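Wendwood Label Printer: Eight Months In and Still Finding Things to Stick Labels On

I bought the Wendwood in September for one job, which was the spice drawer, and I have now labeled the breaker panel, the seed tins, both sides of the linen closet and my brother-in-law's toolbox (he asked!). So this is a review from someone who has used the thing hard.

It's a thermal printer, so no ink, and it runs off an app or the little keyboard on the front. I use the keyboard almost every time. The keys are small but they click properly, and you can go from thinking "cumin" to holding a label that says cumin in the time it takes the phone app to find the printer. The app is fine for long batches. It also has the better fonts, including a fat rounded one I love for kids' stuff.

Print quality is lovely. Edges are crisp right down to the smallest size, and the black stays black. I ran one strip through the dishwasher on the lid of a lunch container all winter and it has gone a bit gray at one corner, that's all. The freezer is harder on them. Put the label on while the tub is at room temperature and give it an hour, or it'll curl.

The tape is where your money goes. Wendwood's own rolls give you 300 labels at the standard length, and I got through my first one embarrassingly fast. I tried Jirow rolls next, which fit and print well but have a backing that splits down the middle in a way my thumbnails don't enjoy. Zainab Eze, who got me into all this, swears by the Plemance clear tape. I've used it on glass jars and she's right, it looks fantastic.

Gripes: the cutter needs a firm push or it leaves a whisker on the end, the battery cover is fiddly, and the manual is useless on margins. Hold Shift and tap the left arrow twice to shrink them. You'll save a surprising amount of tape.

Would I buy it again? In a heartbeat, and I'd get the bigger case with it.

One more use I want to push is name labels for water bottles, especially if there are two kids in the house. Buy two of the same style and even different colors won't settle every argument. With a pair like these rabbit ones, one with a pink cap and one with a pale lavender lid, I'd skip the printed band with its big letters and put the name on a plain, smooth bit of the bottle, in that fat rounded font. Wipe it first, press from the middle out, and do a spare while the printer's on. 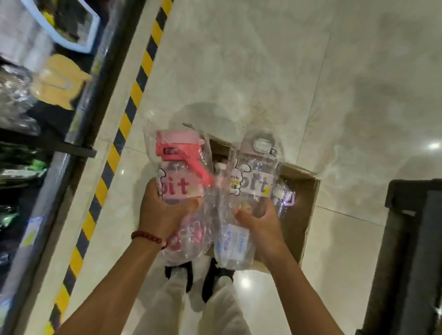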